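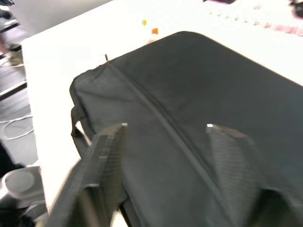 MUDBRIDGE, July

Concetta Sanna has sold bags for long enough to know what people ask for, and she doesn't think much of the answers they get. "They want one bag that does the lot," she says. "Work, weekend, the gym, the plane. I tell them I haven't got one, and they go off and buy it from somebody who says he has."

I had come to her shop to talk about the Heltis range, soft black cases that the makers say will replace most of what is in your hall cupboard. I was doubtful before I arrived. Sanna, who stocks them, turned out to be only a little less so.

Her first complaint is with the word "padded". "Padded where? You press the sides and they feel lovely. Then you put your hand inside and press the bottom, and the bottom is what hits the floor." She has taken back 3 this year from customers whose belongings fared badly, and she won't say the customers were wrong.

I asked why black. Surely a bag you can't find in a dark cupboard is a poor start? "It hides the dirt," she says. "And people think it looks serious. I had a green one in the window for two winters. Lovely thing. I use it for my knitting now."

She is firmer on zips. A long one that runs across the bag is handy for packing, she says, but every inch of it is something that can go. She tells buyers to work it the full length in the shop, then do it again with the bag stuffed.

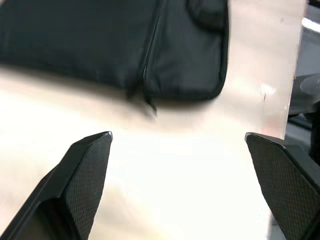
"Pull it slowly round the corner," she says. "If it sticks there with nothing in it, what will it do on Thursday morning when you're late for the train?"

Khalil Bataineh mends bags two streets away and sees the results. He is kinder to the makers than I would be. "Half of it is how people pack," he told me. "They fill it, they kneel on it, they pull. Then it's a bad zip." The other half, he admits, is thin stitching where the strap joins the side, and he doesn't accept that this is the customer's fault at any price.

Does a dearer bag save you from that? Bataineh shrugged. "Sometimes you are paying for the label and a nicer box. Turn it inside out. If they won't let you turn it inside out, leave it there."

I put the Heltis claim to Sanna again before I left, the one about the hall cupboard. She owns one of the cases herself and takes it when she visits her sister. She also owns, by her own count, 2 suitcases, a rucksack and the green bag with the knitting in it, and has no plans to part with any of them.

"It's a decent case," she says. "I'd sell you one. I'd want you to try the zip first."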